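Wallet sync stuck after switching to light mode
Board: Nodes and Wallets > Clarness

gollell_user4
Posted in March
I run the Clarness wallet on a spare laptop against my own full node. Last night I switched the wallet to light mode to save disk space. It now stops at 596 blocks behind the tip and goes no further. Balance shows, outgoing transfers sit at "queued". The node itself is fully synced. I have restarted both. Nothing in the log except "header source: waiting".

mossbank
Which relay is it using? Light mode ignores your local node unless you set it by hand. The default is the public Rees relay, and that limits each client to 20 header requests a minute.

gollell_user4
It says Rees under Network. I assumed it would keep my node address when I changed mode.

mossbank
It doesn't. The address is stored per mode. Go to Network, Custom source, enter the address and port again, then restart the wallet only.

tin_kettle
I would not do that yet. If there are queued transfers, changing source can leave them with the old sequence numbers. Cancel them first, then change.

mossbank
That was true of the old client. Since version 4 the queue is rebuilt at start-up from the signed copies, so the sequence numbers are read again from whichever source is active.

tin_kettle
Rebuilt, yes, but only for transfers signed on the same machine. Anything signed on a separate device is kept as it stands. He hasn't said how he signs.

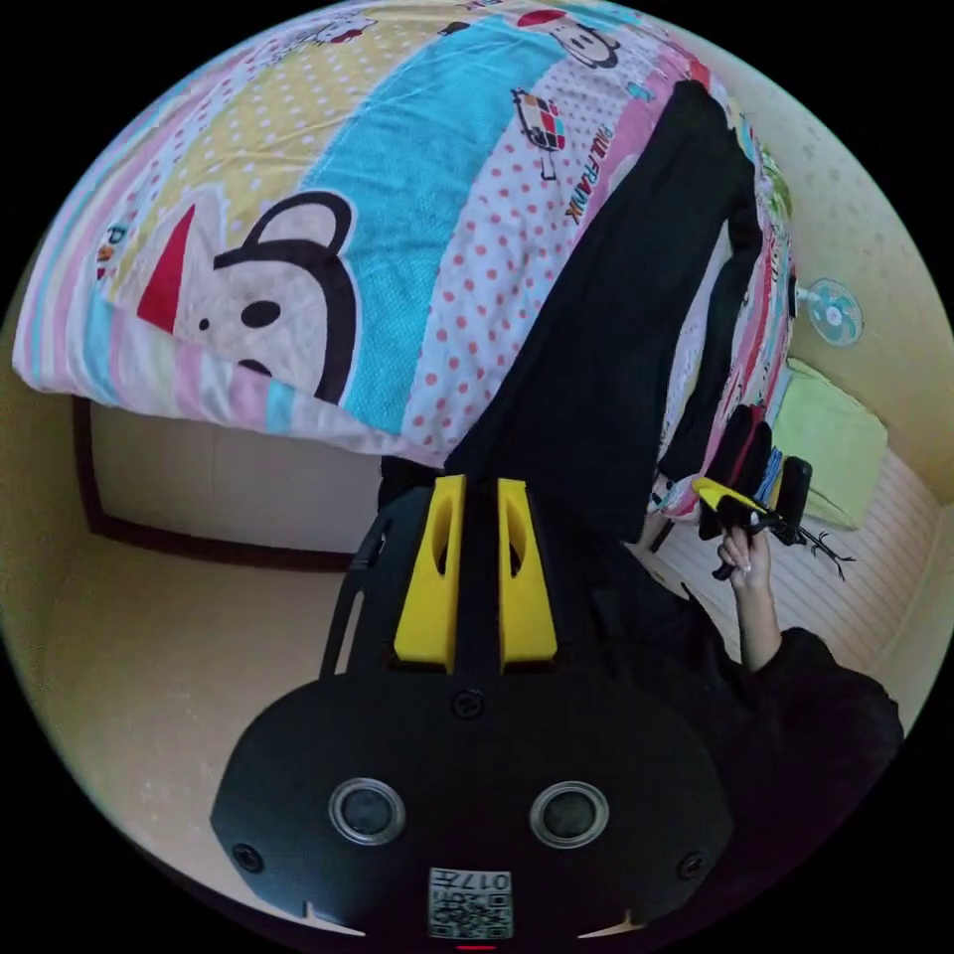
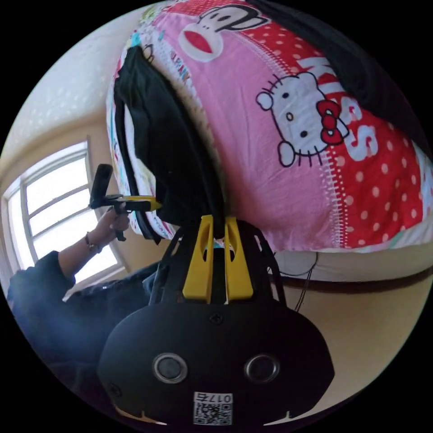
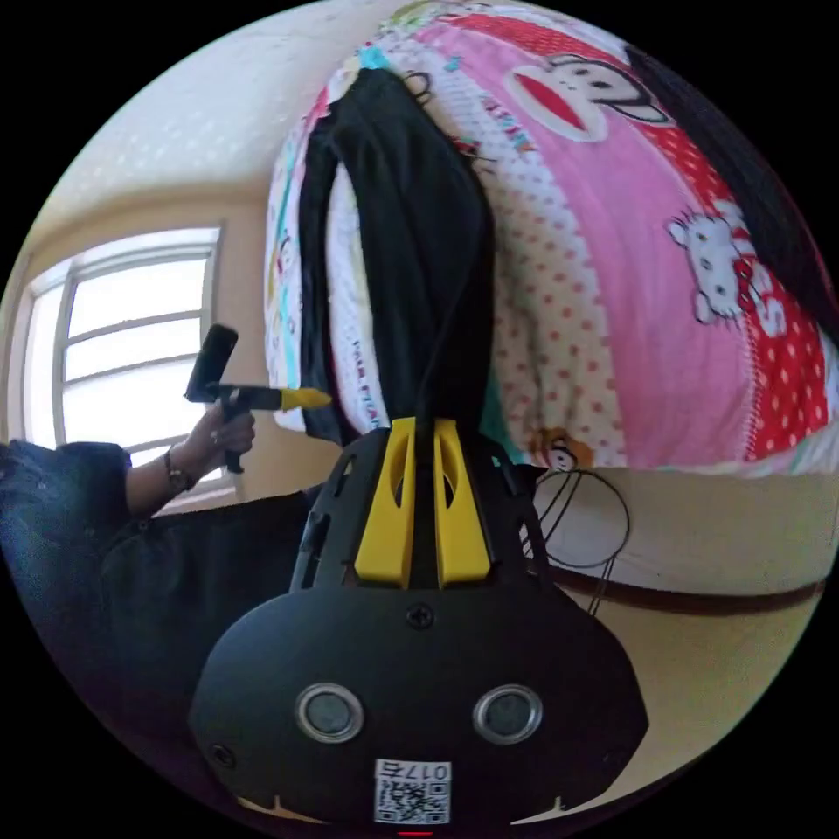
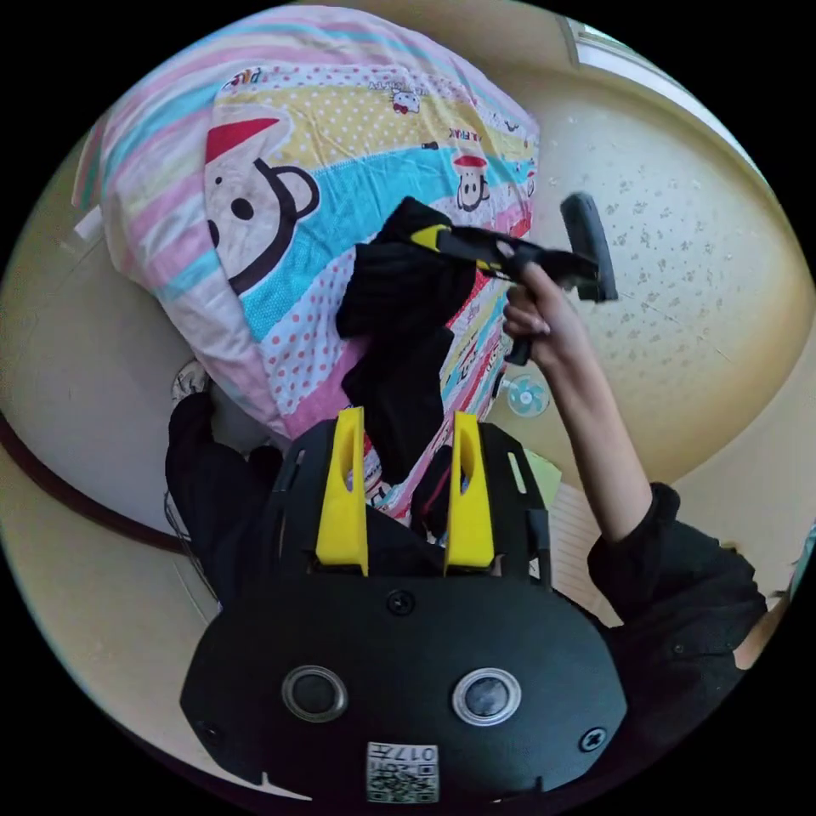
Posted by: gate_and_post
Role: Board moderator, Nodes and Wallets

Moved from General. Please keep replies to the sync fault. The argument over default relays has its own thread.

On the queue question, both of you are partly right. Transfers signed in the wallet are rebuilt. Transfers signed elsewhere are kept as they stand, but they are marked "external" in the queue view, so it is easy to check before changing anything.

gollell_user4
Checked. Two transfers, neither marked external. Both were signed in the wallet.

mossbank
Then change the source and restart.

humard_ops
Before you do, look at the header cache limit. Light mode sets it to 200 MB. If the cache was carried over from full mode it will be well past that, and the wallet waits without giving an error. I have seen the same log line on Humard nodes with no relay problem at all.

gollell_user4
Cache folder is over the limit, yes. Do I delete it?

humard_ops
Close the wallet, rename the folder, start again. Keep the renamed copy until the balance matches. Do not touch the folder called "keys".

tin_kettle
Do one thing at a time. If he renames the cache and changes the source together we won't know which was at fault.

mossbank
He wants a working wallet, and both settings are wrong anyway.

gollell_user4
Renamed the cache first and left the source alone. It moved, then slowed to a crawl. Then I entered my own node under Custom source and restarted. Now at the tip and both transfers have gone out.

humard_ops
So the cache was blocking it and the relay limit was slowing it down.

tin_kettle
Fair enough. I still think a mode change ought to warn you that the source has been reset.

mossbank
Agreed on that. There is an open request for it on the Clarness tracker. Add your log lines there if you still have them.

gollell_user4
Will do. Leaving the renamed cache where it is until tomorrow.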